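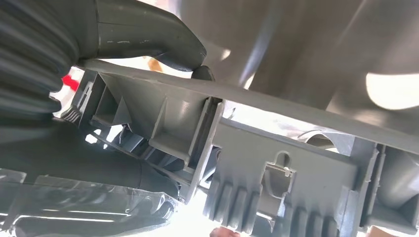 Home | Reviews | Storage | Workshop | Archive

Brester Wall Shelf, Molded Gray: A Review

July 1, 2021
By Trygve Dalen

The Brester wall shelf is a gray plastic shelf that hangs on a gray plastic back, and if you are the kind of person who gets excited by that sentence you have probably bought it already. I own 2 of them. One is in the laundry room, holding things I use. The other is in the garage, holding things I have promised to use.

Brester sells it as a "floating utility surface," a phrase I have decided to forgive. It comes in one piece, with the bracket ends molded in, so there is no assembly beyond attaching it to a house. The box contains the shelf in a clear bag, a packet of screws, a packet of wall anchors, and an instruction sheet with no words on it. The sheet has a drawing of a man. The man is smiling in step one and smiling in step four, and I'd like to know what kind of walls he has.

Let's do the walls first. The shelf hangs from keyhole slots in the back panel: you put the screw in the wall, leave the head sticking out, push the slot over it and slide. Anyone who has hung a power strip knows the routine and has probably said some things while doing it. The trouble with keyhole slots is that the screw head has to stand proud of the wall by a very particular amount. Too much and the shelf rattles when the dryer runs. Too little and it won't go on at all, and you stand there with your arms up, rubbing a shelf against the paint.

My advice is to back the screw out a quarter turn at a time and keep trying it. The instruction sheet suggests this can be done in a single go. Good for him.

There is no paper template, which at this price is cheap of them. I made one by laying masking tape across the back, poking a pencil through at the narrow end of each slot, peeling the tape off and sticking it to the wall. It worked fine the second time. The first time I had stuck it on flipped, and for reasons of pride I won't say how long that took to spot. The hole from that attempt is now behind a calendar.

Once it's up, it's up. I had expected sag, having owned the Grallon corner shelf, which began to bow under a row of detergent bottles and by the end looked like it was trying to pour them back to me. The Brester hasn't done that. Turn one over before you hang it and you can see where the money went. The top is plain and smooth and a bit dull, and the underside is all ribs and pockets and little triangular gussets, like the service entrance of a nice hotel. It's the better-looking side, and it faces the floor.

I've had the laundry room one up since March. It carries 2 big jugs of detergent, a box of dryer sheets, a jar of single socks awaiting news, and an iron. The top edge is still straight. I checked it with a level, then checked the level against the washing machine, then remembered that the washing machine isn't level either and stopped checking things.

Now, the fins. There's a row of downward-pointing fins along one edge of the part, like the teeth of a comb, and the wordless sheet has nothing to say about them. My neighbor Sverre Engström believes they are for hanging cables. I believe they are for catching lint. We have both been able to gather evidence for our positions, but mine is in a laundry room, so I am ahead. They can be cleaned with an old toothbrush. A vacuum brush glances off the tips and leaves everything in between exactly as it was.

The same goes for the pockets underneath, at least if you ever have the thing off the wall. Spiders like them. In the garage this seems fair enough. In the laundry room I have had to speak to one of them.

What else? The plastic has no smell to speak of, which I can't say for the Grallon. The edges are mostly clean, though one of mine had a bit of flash along a rib that I took off with a utility knife. The gray is a proper middle gray and goes with everything in the sense that it doesn't go with anything in particular. Scratches show pale. Bleach drips don't show at all, and I've tested this more thoroughly than I meant to.

The screws in the packet are fine. The anchors are not. They're the soft sort that spin in the hole once the drywall has given up, and two of mine did. Throw them out and spend 4 dollars on decent ones, or find studs if your studs happen to be anywhere useful. Mine were placed by someone with other priorities.

If you want something prettier, Haugen makes a shelf along the same lines with a closed underside. It wipes down in seconds and has nothing for a spider to rent. It also costs a good deal more and has a lip at the front that every bottle catches on when you slide it off. I borrowed one for 8 days and gave it back without a struggle.

Would I buy the Brester again? I did, for the garage, knowing about the anchors and the sheet and the fins. The second one went up in under an hour, including the time spent looking for the pencil, which was in the keyhole slot.

Good: stiff, straight, cheap, takes a real load.
Bad: anchors, no template, collects lint.
Buy it for: laundry rooms, garages, anywhere guests aren't invited to look up.

Sverre has since ordered one for his hallway and plans to run his phone charger through the fins. I've asked to be told how that goes.

Last updated: a few small fixes to the section on anchors.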